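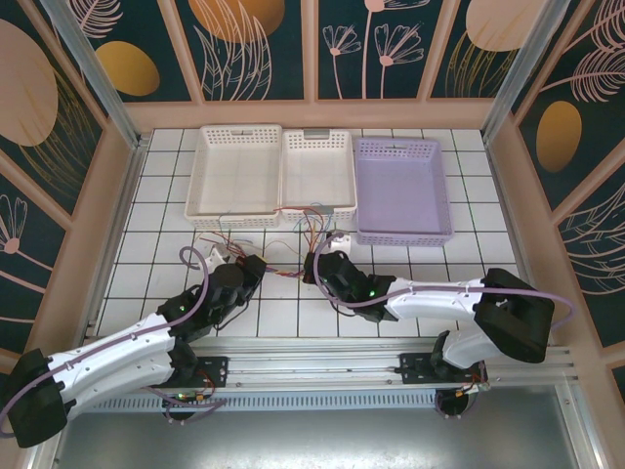 Bimanual evaluation cell with both arms on the shared front rail.

Rosell Twin-Arm Evaluation Cell
Product reference: Clindden 319

The Rosell evaluation cell is offered to laboratories, colleges and manufacturers who wish to compare grippers on equal terms before placing an order. Two arms share one aluminium rail and face each other across a tiled floor, so that a pair of grippers may be tried on the same task during a single session. Open baskets at the rear receive sorted parts.

Wire handling is the standard trial. Loose wires are difficult to grasp and readily catch on fingers and wrist joints, and the results separate one finger design from another more clearly than rigid blocks do. Each gripper completes 100 attempts under the supervision of the Helwood test office, and the customer receives the full record, including failed grasps.

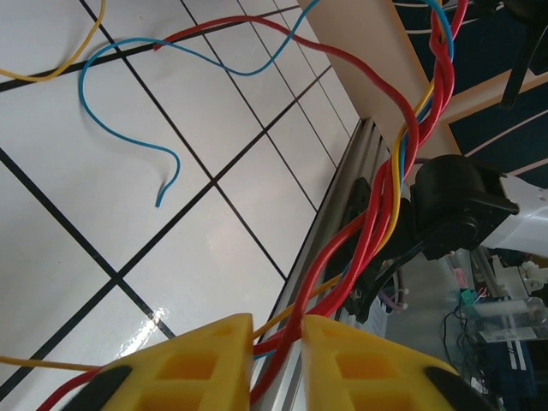 Wrist camera view: yellow 3D-printed fingers with black pads, wires lying between them.

Finger sets

Printed fingers may be specified with recessed or plain faces. Pads are replaceable and are supplied in packs of 12. Customers may also submit their own designs, which should reach the test office with a drawing of the mounting face.

Cameras

A wrist camera and a fixed camera are included in the standard configuration. Recordings from both are provided on completion. Customers comparing cameras may request a second wrist unit from the Bouzid range, subject to availability.

Conditions of use

Operators must complete the induction before using the cell. The floor is to be cleared between trials and wires returned to the starting layout shown on the task sheet. Arms must be parked before any finger set is changed.

Bookings

The minimum hire period is 13 working days. Applications for the autumn period close in September. Technical enquiries should be addressed to Hae-won Yoon, and enquiries concerning hire and delivery to Rosaire Wong.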